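Moved tokens to a new wallet and the balance shows zero

Plurcombe Help > Wallets and Tokens > Transfers
Asked by Nesrin Dağdelen, March 10, 2023

I bought 400 of a club token on an exchange in December and left them there. This week I set up my own wallet (the Vinton app on my phone) and sent 100 of the tokens over as a first try. The exchange says "completed" and gives me a transaction ID. The wallet still says 0.

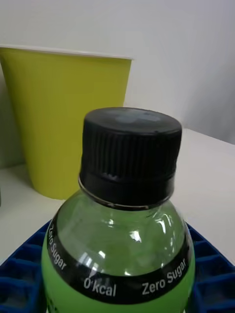
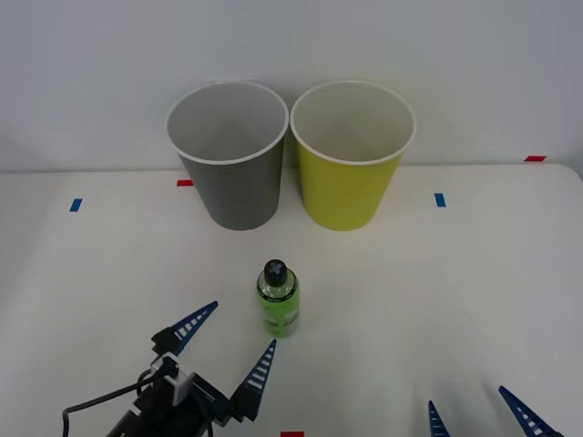
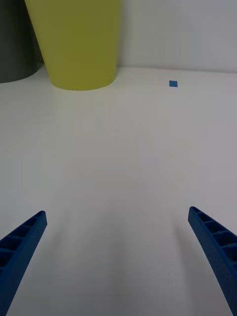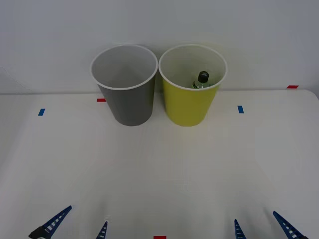
What I have checked so far

- The address I pasted matches the one in the wallet, first and last characters and the middle too.
- The app is up to date. I closed it and opened it again.
- The exchange took a fee out of my balance there, so something was sent.
- I have not sent the other 300 and don't plan to until I know what is going on.

The exchange gave me a choice of two networks when I made the withdrawal. I took the cheaper one. I don't know if that matters. Are the tokens gone? And will I still be able to vote in the club polls if they are sitting in this wallet?

3 answers

Answer from Aslı Demirtaş (accepted)

Probably not gone. There are two usual causes and you can check both without spending anything.

First, look up the transaction ID on a block explorer for the network you picked. The withdrawal page on the exchange normally has a link next to the ID. You want to see the status as successful, your wallet address as the receiver, and 100 as the amount. If the amount is a bit lower, the fee came out of the transfer.

If that all looks right, the tokens are at your address and the app just isn't displaying them. Wallets only list tokens they already know. Go to the token list in Vinton, choose "add custom token", switch the network at the top to the one you used for the withdrawal, and paste in the token's contract address. Get the contract address from the token issuer's own site. Don't take it from a search result or from someone who messages you, as there are copies of most club tokens with the same name and logo.

The second cause is the network. The same address can exist on two networks, and the tokens are only on the one you sent them through. If your wallet supports both, switching the network in the settings is enough. If it doesn't, you can load the same recovery phrase into a wallet that does. Your phrase goes into wallet software only - never into a web form and never to a support agent.

On voting: it depends on the club's app. Most of them count only tokens held inside their own app on a given date, so tokens in an outside wallet or on an exchange don't count. Read the rules of the poll before you move anything back.

Answer from Istutdale

Had the same thing, waited 16 hours and it showed up. Could be congestion. I would just wait.

Comment from Aslı Demirtaş: Waiting helps if the explorer says pending. If it already says successful, waiting won't change what the app shows.

Answer from zariņš_245

You will also need a little of the network's main coin in the wallet to pay the fee when you want to send the tokens out again. I didn't have any the first time and had to buy some on the exchange and send it over separately. There was a minimum withdrawal too, so I ended up with more of it than I needed.

Comment from Nesrin Dağdelen: Thank you both. The explorer said successful, and the 100 appeared once I changed the network and added the contract address. I haven't got any of the main coin yet so they will stay there for now. I'm still reading the poll rules - they mention a snapshot date but I can't find the date itself.

Related questions

Can I cancel a withdrawal that is still pending?
Why does my token have two contract addresses?
How do I change the default network in Vinton?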